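About Skunoma

Skunoma is a small company for bedding, towels and sleeping mats. We sell them, we wash them, and we teach people how to fold them and keep them well.

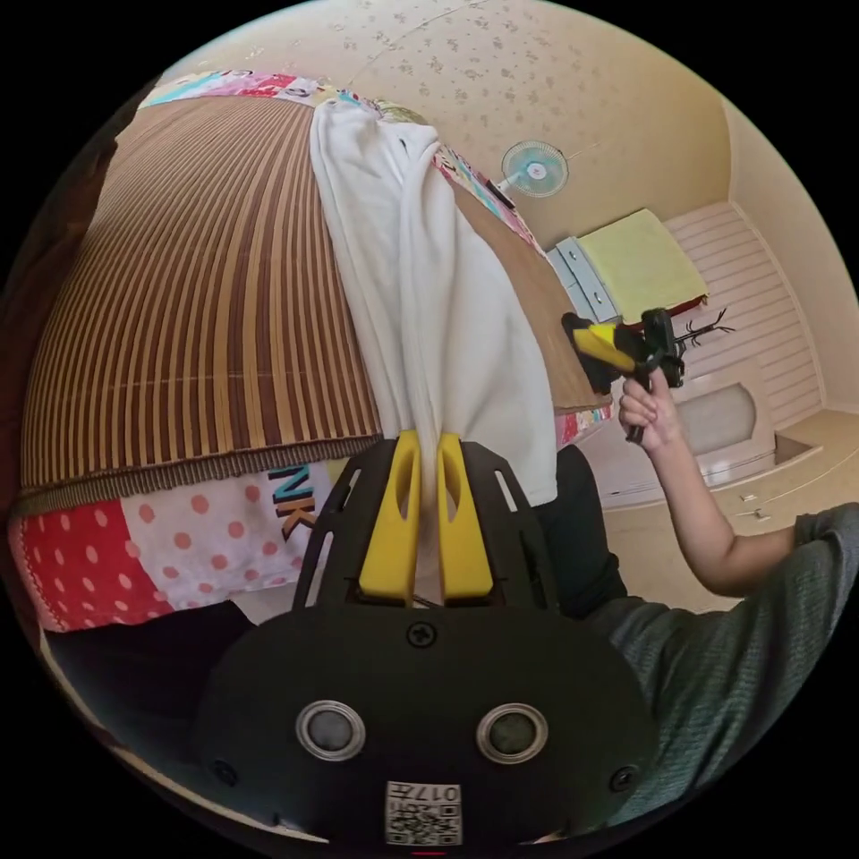
We started with one rented room behind the Retamal bakery and 40 towels, which we lent to guest houses in the summer. The guest houses were pleased with the towels, but they asked us also about quilts, and after the quilts they asked about bamboo mats. So the company has grown by the questions of its customers. Today we have 1,322 pieces in our stock book, and each piece has its own page.

What we do

We lend bed sets to guest houses and to families who expect visitors. A set contains sheets, two towels for each person and a quilt. In the warm months you may ask for a bamboo mat, which is laid on top of the quilt and gives a cooler place to lie. Please do not fold the mat. It must be rolled along the slats, and it should be wiped with a cloth that is only a little damp.

We repair patchwork quilts. Many of them come to us with one weak square while all the others are still strong — it is a pity to throw away such a quilt. We keep a drawer of cotton pieces with dots, flowers and letters, and the customer chooses the new patch. We do not try to hide it.

We also give a folding course in our workroom in Prela. The group is never larger than 10 people. We practise on a real bed, as at home most people do not have a big table free for this work. White towels come first: lengthwise, then in three, with the open edge inside. Fitted sheets are left for the second evening.

How we work

The laundry is collected in the morning and returned the next day before four o'clock. We use soap without perfume. Quilts are dried flat, and this takes longer in December, so please order early.

Our shop is in Celtel Street, next to the bicycle repair. Ring the lower bell, the upper one belongs to the dentist.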